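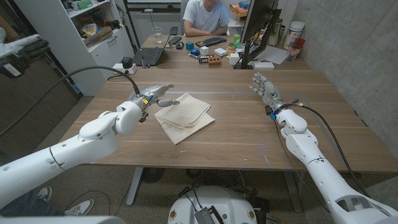 A beige cloth, folded in layers, on the walnut-brown table.

Na-rae Ma has spent most of her working life on the folding of flat textiles, first in a hotel linen store and now at Wuklow, where she writes the handling sheets that go out with each batch. Her current sheet covers plain cloths, and it runs to 343 lines.

"People want to start with the fold," she says. "I start with the table. If the top is too smooth the lower layer travels when you bring the upper one across, and you end up with a corner sticking out."

Her method for a square is two folds, edge to edge, with the hand flattened between them. She prefers to take the cloth by the edge with thumb and forefinger, well away from the corner. A corner grip stretches the weave on the diagonal — "you can see it afterwards as a ripple in the top flap" — and pressing will remove the ripple but leave the edges out of line.

Wrinkles in the upper layer bother her less than they used to. At Greder, her previous employer, a cloth with any crease outside the fold lines was sent back. Wuklow allows them if the stack stays level at 8 cloths high. "A stack of 400 came down in September. The creases had nothing to do with it. The folded edges were all on the same side."

She now alternates the edges, and the sheet says so on its first page. The section on fringed cloths, which Gavska has asked for, is still in draft. She has not settled whether the fringe should be counted in the width.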